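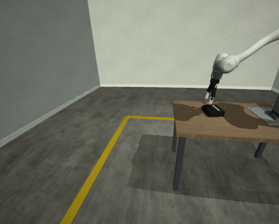 ## Unit 6: Interior Wall Finishes and Base Trim

Read before the lab session. Bring the Grinton worksheet and a pencil.

### 6.1 Order of work

Finish trades run from the top of the room down: ceiling, walls, trim, floor protection off. Base trim is normally installed after the first wall coat and before the last one. The joint between trim and wall can then be caulked and covered by the final coat. Where the floor is a bare slab, the base is set directly on it or on thin spacers, depending on how flat the slab is.

### 6.2 Substrate check

Check each wall before opening any paint.

- Sight along the wall with a work light held flat to the surface. Mark ridges and hollows in pencil.
- Test for chalking with a dark cloth. If powder transfers, wash and prime.
- Read moisture at three heights. Record the highest value, not the average.
- Fill, sand, and vacuum. Wiping with a wet rag raises the paper on drywall.

### 6.3 Light and dark walls in one room

Light reflectance value (LRV) runs from 0 for a perfect black to 100 for a perfect white. An off-white wall commonly has an LRV near 80. A mid gray may be 36 or lower. When two walls of different LRV meet at an inside corner, the eye reads the corner line as sharper than it is, and any wander in the cut line shows.

Procedure for the corner:

1. Paint the lighter wall first and carry it slightly past the corner.
2. Let it cure for the time on the data sheet.
3. Snap or tape the line on the darker side.
4. Seal the tape edge with the lighter color.
5. Cut in the darker color and pull the tape while the coat is soft.

Dark flat paints also show burnishing, the shiny marks left by rubbing. Specify a scrubbable matte where people will brush against the wall.

### 6.4 Blotching

Uneven color after drying has several causes: unprimed filler, thin coverage, a roller run too dry, or touch-up from a different batch. Box all cans of one color together before starting. In the Bultwood test room, two coats over spot-primed filler still flashed under side light. Full priming removed the fault.

### 6.5 Base trim

Cope inside corners and miter outside corners. Scarf long runs at 40 degrees over a stud. Scribe the bottom edge if the gap to the floor is over 6 mm. Smaller gaps are left alone or covered with shoe molding.

### Before next class

Complete the quantity takeoff for the Rerkov floor plan. Deduct door openings from trim length. Do not deduct them from paint area unless the opening is wider than a single door.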